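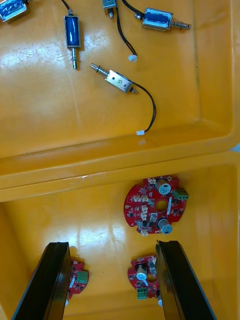
Levente Antal wrote to us in March that sorting small parts into trays is a habit for people with time to spare, and that a competent bench technician can tell a solenoid from a circuit board without help. His point deserves a considered reply.

The Ganley workshop holds 2956 small components for repair and instruction. Until last year most of them were kept in mixed drawers, where lead wires tangled and plungers were bent. It is our view that every shared bench should keep one kind of part to a tray, with coils in one and boards in another. Yellow plastic serves well for this purpose. It scratches, but dark wire shows clearly against it.

Mr. Antal is correct that skilled staff can identify parts by sight. They should still be spared the search. A number written by hand on a metal body takes a moment and remains useful to the next person at the bench. The Bozsik annex has asked to adopt the same practice, and we support the request.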